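Small rice cooker, two plates

7 March 2023

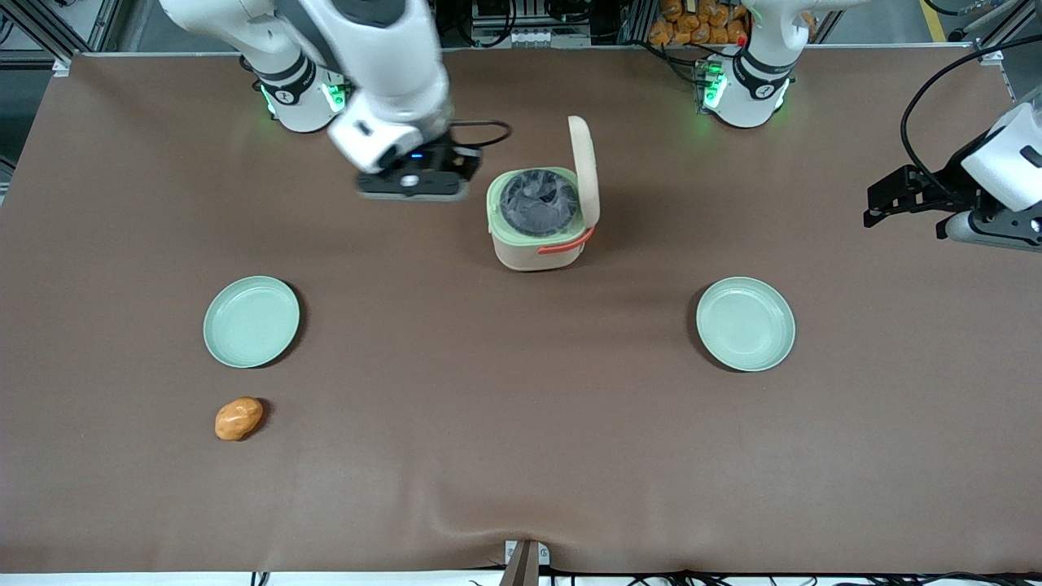
Why I went small

For years I cooked rice in a pot on the stove. It came out fine most of the time, and the rest of the time I scraped the bottom with a wooden spoon and ate what was left. When we moved to the flat on Walham Street the stove had two burners, and giving one of them to rice for half an hour stopped making sense.

I looked at the big cookers first. The one I nearly bought made enough for 8 people and would have taken up most of the counter next to the sink. There are two of us. The small one has a beige body, a hinged lid that stands up when it's open, and an orange-red handle. I carry it from the cupboard to the table and back, so the handle gets used every day.

The inner pot is dark gray. I wash it by hand with a soft sponge and let it dry upside down on a towel.

How I use it

I weigh the rice now. Cups never worked for me because I kept losing the one that came with the cooker. For the two of us, with a bit left for lunch, I use 400 grams of dry rice on the weekend and a lot less on a work night. I rinse it in a bowl, three changes of water, and drain it properly before it goes in.

Then water, a pinch of salt, lid down. When it switches over I leave it alone for ten minutes. I used to open it right away and the top layer was always a little hard. After the rest I go through it once with a paddle, from the outside in, and close it again until the plates are out.

My friend Daniyal Shaikh cooks his with a bay leaf and a spoon of ghee. I tried it and liked it, but I only do it when there's a curry to go with it. On plain nights I want plain rice.

The plates

The plates are pale mint green, round and shallow, with a raised rim. That rim matters more than I thought it would. On our old flat plates the sauce ran to the edge and then onto the table. They also stack low, so they fit on the shelf over the cooker with room for the bowls.

The rim around the top of the cooker is a pale green too. I didn't plan that.

I put the cooker on the table between the two places and we serve ourselves from it. It saves a serving bowl, and the rice stays warm with the lid down - second helpings used to be cold.

What I'd change

The cord is too short for our table, so the cooker has to be unplugged before I bring it over. I'd also like a lid that comes off completely. Cleaning around the hinge takes a damp cloth and some patience, and I skip it more often than I should.

Next I want to try oats in it overnight. If that works I'll write down the amounts.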